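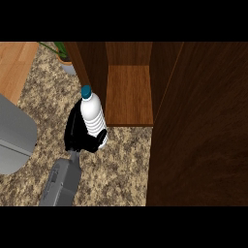 Bottle and hand beside the cabinet, rendered in Nyaga.

Grirnley sells its Nyaga set-up pack as a way to get an arm and hand ready for shelf work before you touch the real machine. I paid for it in October and I'm still not sure what I paid for.

The install was fine. Joint limits loaded first time, and the cabinet room that comes with it looks decent enough, carpet and all. Then you reach the hand calibration page, which wants 42 values and explains 14 of them. Thumb offset is one of the unexplained ones. If you ask me, that's the one that matters most when you're going for a bottle on a low shelf with a side panel right next to it.

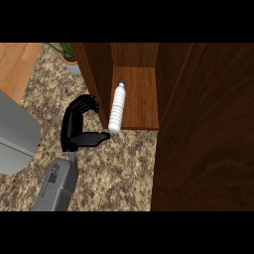 I left the offset at its default for the first batch and the thumb kept arriving too low. Changing it by hand got me somewhere, but the pack forgets the value whenever you update the arm model, so keep a copy in a text file. The "auto-tune" button ran for 107 minutes and gave me back the numbers I'd started with.

Support told me wrist zero should be set before the fingers. Fair enough, but the manual has it the other way round.
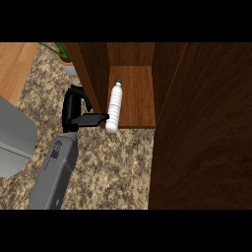 Édgar Paucar wrote in to say the order does matter, and that he sets wrist zero, saves, restarts and only then opens the hand page. He also reckons auto-tune does nothing unless contact logging is switched on.

I tried his order and my offset survived one update. Contact logging I can't find in my version. Two stars until the manual is fixed.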